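Care and Adjustment of the Two-Finger Gripper

Workshop tips, Brivoncombe Training Workshop
Revised 11/1/22

These tips apply to the hand-held grippers used for folding clothing and bedding. They are intended for anyone who signs out a gripper for a session. Repairs beyond those listed below are to be referred to Johanna Oberholzer at the service bench.

Before use

Wipe both finger pads with a lint-free cloth dampened with plain water. Alcohol dries out the pad surface and should be kept for the metal parts. Lint from fleece and flannel collects along the lower edge of each pad, where it is easily missed.

Close the fingers slowly on a strip of ordinary printer paper. The paper should be held evenly across the full width of the pads. If it swings to one side, one finger is sitting ahead of the other and the linkage needs attention. Do not correct the fault by squeezing harder.

Padded and slippery garments

Quilted jackets require a lighter grip than most users expect. Take hold of the shell near a seam, close the fingers until the fabric gathers, and stop there. Sharp folds fanning out from the fingertips show that the shell is under tension. Ease the hand toward the garment before lifting or turning it.
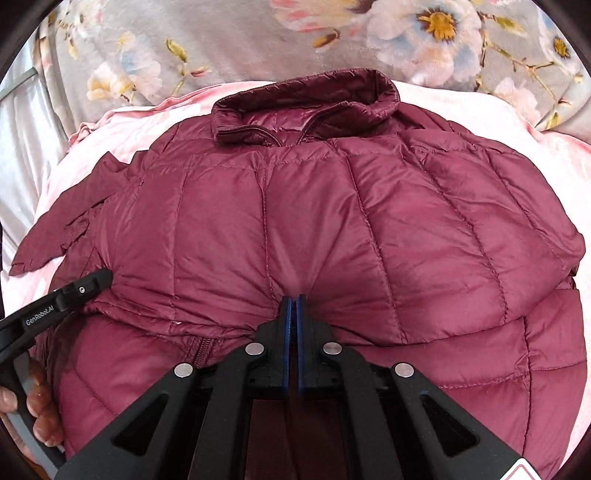

Keep zipper teeth away from the pads. A single hard close on a zipper can leave a row of dents that will mark satin and other fine cloth afterward. Pads with dents or raised edges must be replaced in pairs, even when the second pad appears sound.

Pivot pins

Check the pins every 20 hours of use. Hold the gripper steady and move each arm gently from side to side. A slight movement is acceptable; a click is not. Apply one drop of Vason light oil to each joint, work the fingers open and closed, and remove all excess before the tool goes near fabric.

Thread and hair wound around a pin should be cut with small scissors and drawn out with tweezers. Pulling on a loose end tightens the rest.

After 900 hours, the gripper is to be returned for a full change of pins. The hours are entered on the card kept in the case.

Storage

Store the gripper with its fingers slightly open, so that the pads do not take a set. Pichler cases have a foam insert that must be fitted with the notch facing the handle. Requests for replacement pads should be addressed to Zineb Ramadan, Room 466.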